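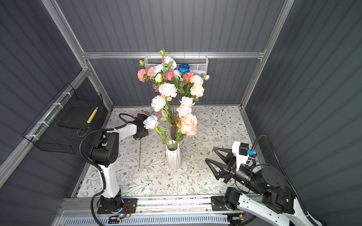 Griet asked on Tuesday whether anyone on the list had kept a fermented vegetable going long enough to say if it helped with bloating, so I went back through my notebook. I have been eating a small serving of sauerkraut with lunch since May, and before that I drank kefir for one winter. The crock lives on the counter away from the window. It is ceramic and white, like the faceted vase with the folded-paper sides, only mine has straight walls and a lid with a water channel. What follows is my own record and should not be read as advice for anyone on medication.

First the earlier message, so people can follow:

Griet Leemans wrote:
> My doctor says there is no harm in trying sauerkraut or kimchi
> for the bloating, but she could not tell me how much or for how
> long. I bought a jar of the Nillano kind from the refrigerated
> shelf. I ate half a cup the first day and felt worse that night.
> Should I stop, or is that normal at the start? Also, is the
> shelf-stable kind in cans any use? It is a lot cheaper.
>
> Thịnh said he rinses his. Does that wash out the good part?

Half a cup is a lot for a first day. I started with one forkful and stayed there for a week. Cabbage is gassy food to begin with, and if you are not used to it you will notice. I would not call it a bad sign, but I would drop back to a forkful and see how the next few days go. If a forkful also makes you feel worse, leave it alone and tell your doctor.

On the cans: the canned kind has been heated, so there should be no live bacteria left in it. You still get the fiber and the sour taste. I keep a can in the pantry for soup. The same goes for live sauerkraut that you cook – once it has simmered with the potatoes it is just cooked cabbage. If you want it live, add it to the plate at the end.

Rinsing takes off salt, and some of the bacteria will go down the drain with the brine. Thịnh has to watch his blood pressure, so for him the trade makes sense. A quick rinse of only the portion you are about to eat is enough. Do not rinse the whole jar and put it back, because the brine is what keeps it.

My notes, for what they are worth. With kefir I saw no change in the bloating that I could put down to the kefir. With sauerkraut the first 3 weeks were no different, and after that I wrote down fewer bad evenings. I had also stopped drinking soda with dinner in the same month, so I can't say which one did it. Þórey made this point last time and she was right. Change one thing, write it down, and give it 6 weeks before you change the next.

For those making their own, I weigh the cabbage after coring and use 2 percent salt by weight. Non-iodized, fine grain. Everything stays under the brine. White film on top I skim off. Fuzzy mold of any color means the batch goes out, and I do not scrape and hope. I lost one in the heat last summer that way and was annoyed about it for days.

Troels, you asked about the Haruna capsules. I have not taken them and have nothing to report. I would look for the strain names and a use-by date on the label before paying that price.

If somebody has a way of keeping the cabbage crisp in a warm kitchen, please post it. Mine goes soft by the second week. I have tried a grape leaf in the bottom and could not tell the difference.

Preben Østergaard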